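# Die Lutscherdose
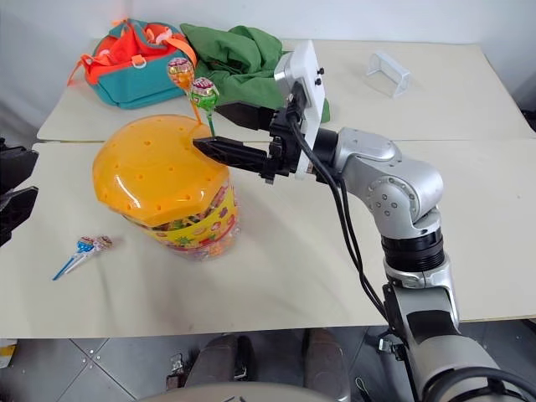
**Kategorie: Haushalt & Kleinkram**

Seit Februar steht bei uns eine große Lutscherdose auf dem Tisch. Cúc Đào hat sie aus dem Großmarkt mitgebracht, eigentlich für das Nachbarschaftsfest, das dann verschoben wurde. Zurückgeben wollte sie die Dose nicht mehr, also ist sie geblieben.

Die Dose ist achteckig und aus klarem Kunststoff, das bunte Etikett läuft rundherum. Was drin ist, sieht man nur schwach durch. Mich interessiert vor allem der Deckel. Er ist gelborange, hat schräge Flächen wie eine kleine Kuppel und viele runde Löcher in Reihen, in die man die Stiele steckt. So wird aus der Vorratsdose ein Ständer. Ich kannte das vom Kiosk neben meiner Schule, dort stand so etwas an der Kasse und war immer voll.

Bei uns war der Deckel lange leer, weil keiner Lust hatte, ihn zu bestücken. Man muss ihn abnehmen, die Lutscher herausholen, den Deckel wieder aufsetzen und dann jeden Stiel einzeln hineinstecken. Das ist keine schwere Arbeit, aber sie dauert länger, als man denkt.

## Was beim Einstecken hilft

Ich fange inzwischen hinten an und arbeite mich nach vorn. Wenn vorn schon Lutscher stehen, kommt man mit der Hand schlecht an die hinteren Löcher und stößt ständig gegen die Köpfe. Auf dem Foto stecken erst ein Lutscher mit orange-rotem Papier und ein kürzerer grüner, beide hinten rechts. Ein blauer und ein rosa-weißlicher liegen noch auf dem Tisch.

Den Stiel halte ich weit unten, kurz über dem Ende. Fasst man ihn oben am Kopf, pendelt das untere Ende und man trifft das Loch nicht. Ganz gerade stehen die Lutscher trotzdem selten. Der orange neigt sich etwas nach links, das lasse ich so. Wer es ordentlicher haben will, kann den Stiel ein wenig drehen und tiefer drücken. Zu fest sollte man nicht drücken, mir ist dabei einmal ein Stiel geknickt.

Nach Farben sortiere ich nicht mehr. Beim ersten Mal habe ich das gemacht und damit gut 30 Minuten verbracht. Am Abend hatten die Kinder von nebenan zwei Reihen leer geräumt und von der Ordnung war nichts übrig.

## Wohin mit der Dose

Zuerst stand sie auf dem Regal von Luswood im Flur. Das Fach war hoch genug für die Dose, aber nicht für die Lutscher im Deckel. Auf der Fensterbank wurde es ihr in der Sonne zu warm, da klebte das Papier an den Köpfen. Der Tisch ist bisher der beste Platz. Die Platte ist hellbeige, man sieht darauf jeden Krümel und jedes Stück Bonbonpapier, also wird auch gleich gewischt.

Wenn die Dose leer ist, möchte ich sie behalten. Cúc will darin Buntstifte aufbewahren und die Pinsel in den Deckel stecken. Ob die Löcher dafür groß genug sind, müssen wir noch ausprobieren. Dünne Pinsel könnten passen, die dicken aus dem Malkasten vermutlich nicht.

Das Nachbarschaftsfest hat übrigens noch keinen neuen Termin. Falls es bald stattfindet, muss Cúc wohl noch einmal in den Großmarkt.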